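Suturing study reaches its second stage

The Altora project, which is teaching a surgical robot to stitch by learning from recorded demonstrations, finished its second round of bench trials in July. Flora Imrie and the team at Prarnorham trained the system on 621 recorded stitches, each labelled by stage: picking up the needle, driving it through, pulling the thread and tying off.
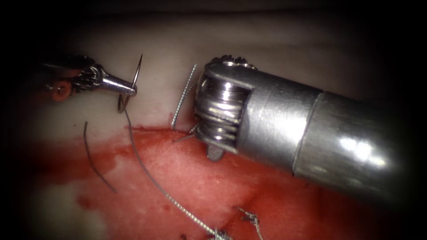

The new method splits each stitch into short steps and checks the needle's position before starting the next one. Earlier versions planned the whole stitch in one go, and small errors in the grip grew as the needle turned. Tracking a curved needle held in the jaws is difficult when polished metal throws back so much light, and older thread lying on the red area can be mistaken for the strand in use. The labels now mark loose strands and tied knots separately.

Over 80 test stitches on tissue samples, the robot completed 48 without help. Most of the rest needed a person to correct the grip, and 2 were stopped when the thread caught on an instrument. The team regards the grip as the main problem still to solve. Joneo is supplying a softer set of samples for the next round, and the labelled recordings will be shared with the El Sherbiny group in the autumn.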